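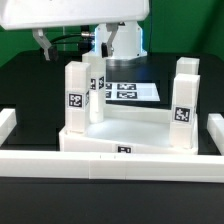 Re-teaching the block cell after a pad change

These steps are for the Loneck cell at Foston. Allow 76 minutes if both arms need doing. The settings sheet was last revised in November by Aitana Montes.

Before you start, stop the program and put the arm in manual mode at low speed. Check that the cable connector on the base is fully seated. Wipe the finger pads with a dry cloth and look for torn edges. A torn pad gets replaced, and the one on the other finger goes with it.

1. Open the gripper fully and run the zero routine.
2. Load program 13 and step to the first pick.
3. Close on a block at 2 percent speed.

Grip height is the setting people get wrong most often. Take the block well above its lower end so it can go down into the bin without the fingers meeting the low walls. With the block held upright and its rounded bottom end hanging clear of the table, as it is here, stop and check it against the marker on its front face. If the marker looks tilted, set the block down and grip again - don't correct it with the wrist.

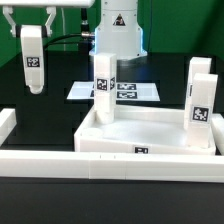
4. Save the grip height, then repeat the pick 3 times.
5. Open the wrist camera view and confirm that the finger marker is detected.

If detection drops out, clean the label first and then the lens. Adjust exposure last. Mac Giolla brackets need the longer finger offset, and the Pridthorpe sheet lists both values.
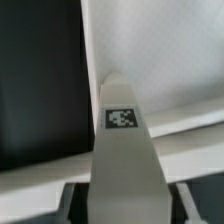

Save the new offsets under the cell name and switch back to automatic. Run one full cycle at low speed before you close the job.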